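Speaker notes: Hard water and rinse quality in small kitchens
Trotholm, Monday session, second slot

Slide 1. Title. Give name (Aivar Strazds) and state the scope: scale and spotting at the point of use. Boilers are covered in the Lapiņa talk after lunch.

Slide 2. Define hardness. Dissolved calcium and magnesium, reported as mg/L of calcium carbonate. Mention grains for the older part of the audience. One grain per gallon is 17.1 mg/L. Do not derive it.

Slide 3. Two kinds of residue. Scale is mineral left when water evaporates or is heated. Soap film is the product of hardness and soap. Acid removes the first quickly. The second needs detergent as well. Pause for questions, people mix these up.

Slide 4. Surfaces. Gloss finishes show spotting sooner than matt ones at the same hardness. Faucet bases collect scale where water stands against the metal.

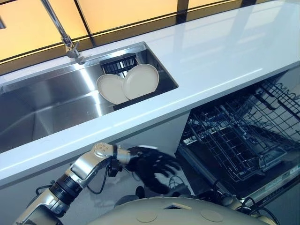 Sink and counter, then a plate held over the counter.

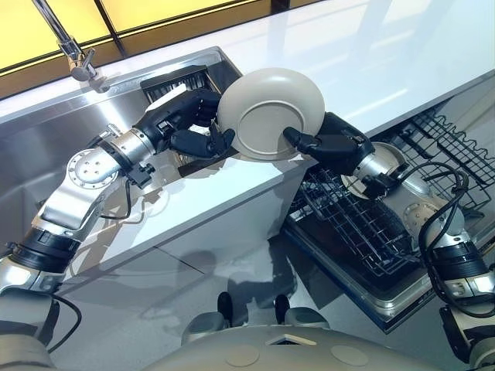 Slide 5. Plorklow trial. 16 kitchens, 8 with a softener and 8 without. Same detergent in all. Panels scored by eye under one lamp. State the limit of the method before showing the chart.

Slide 6. Results. Softened group scored lower for spotting at every visit. Dose mattered more than expected: the unsoftened kitchens used nearly 700 mL of detergent over the trial. Refer to handout for the table.

Slide 7. Maintenance. Check salt level monthly. Test hardness after the softener, at the cold tap. Prorus strips are adequate for this. Skip the regeneration diagram if past 20 minutes.

Slide 8. Open items. Effect of drying time not measured. Repeat planned for July.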